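Aasen Building Users' Group
Minutes of the February meeting, Monday, 4:30 p.m., second floor meeting room

Present: Bheki Botha (chair), Gion Zürcher (minutes), one person each from Flanska, Grornano and Vitdale. The bookkeeping office on the ground floor sent apologies.

1. Minutes of the last meeting

Accepted with one change. Item 4 should have said that the bike rack is shared by all tenants, not only the second floor. Gion has corrected the copy in the binder.

2. Money

The shared account stood at $1,211 at the start of the month. The coffee machine repair came to $102 and paper and toner to $403, which leaves $706. After that a $6 bank charge came out, so the balance to report is $700. Vitdale asked whether toner could be billed to each tenant by page count. The printer keeps a count by login, but two tenants still use the same login. Bheki will ask for separate ones before anything is changed.

3. Kitchen

The dishwasher is being started half full in the mornings and then again before lunch. Agreed to run it once after lunch and once at the end of the day. Grornano will put the times on the door. The shelf over the sink is still loose on the left side. Gion has reported it to the landlord twice and will report it again in writing.

There was some talk about food left in the refrigerator over the weekend. Anything without a name on it goes out on Friday at 5 p.m. This was already the rule - it will be printed larger.

4. Room 606

The lock sticks when the key is turned all the way. Flanska has had the spare key since the fall and will return it to the hook by the front desk. Bookings for 606 stay on the paper sheet for now. Grornano would prefer an online calendar and will bring a suggestion to the next meeting. Vitdale does not mind either way so long as there is only one of the two.

5. Shared table and reading material

Bheki raised the state of the shared white table. Printed matter has been building up there, and people who want to write something down have to move it first. Points agreed:

The round black mesh pen cup stays on the table. It is for everyone, and pens borrowed from it go back in it. Markers that no longer write should be thrown out by whoever finds them.

The orange sticky notes stay next to the cup. Gion will order more with the next paper order.

Brochures and catalogs may be left out for one month. After that they go in the magazine box by the door, and old ones are recycled when the box is full. The logistics brochure and the AGILE X catalog can stay until the next meeting, as Flanska still wants to go through them.

The book on driverless cars, in Chinese, should be put on the bookshelf when not being read. Vitdale asked to have it next. Gion will add a line for it on the loan sheet.

The table gets wiped down on Mondays along with the kitchen counters. It was noted that there are small dark specks on the top between the papers. Grornano will try ordinary dish soap first.

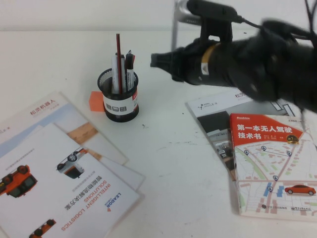
6. Heating

The second floor is too warm in the afternoon and the ground floor is cold until 10 a.m. The landlord has said the timer can be set per floor. Bheki will get the instructions and try it for two weeks. Please do not open the windows on the stairs in the meantime.

7. Any other business

Vitdale is expecting a delivery of chairs and will need the elevator for most of a morning. They will put a note up the day before.

Flanska asked about a second recycling bin for cardboard. No objection. Gion to find out the price - anything under $50 can be bought without asking again.

8. Next meeting

Same time and room, first Monday of next month. Items for the agenda to Gion by the Thursday before.

Meeting closed at 5:25 p.m.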